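Eler Blue Bins, Set of 3

Blue plastic bins for sorting small medical supplies at the bench, such as face masks and items in sealed pouches. Sold in sets. Bins can stand side by side in a row.

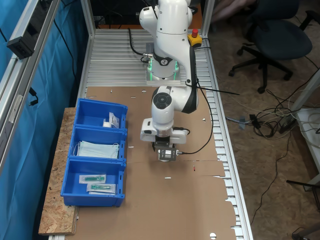
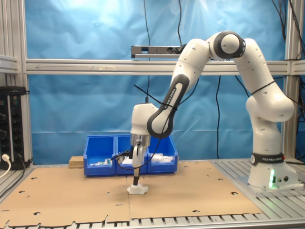
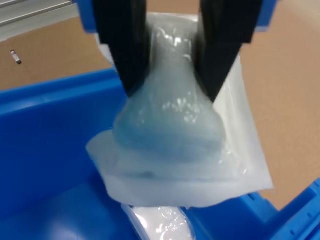

Pirna, Dec 16, 2022

Stock on hand: 3,146 sets. Orders of 300 or more ship on pallets from Thevar and need 2 extra working days. Dividers and label holders are sold separately under the Kavance name and will be back in February. For bulk prices, write to Rajkumari Dubey in the sales office.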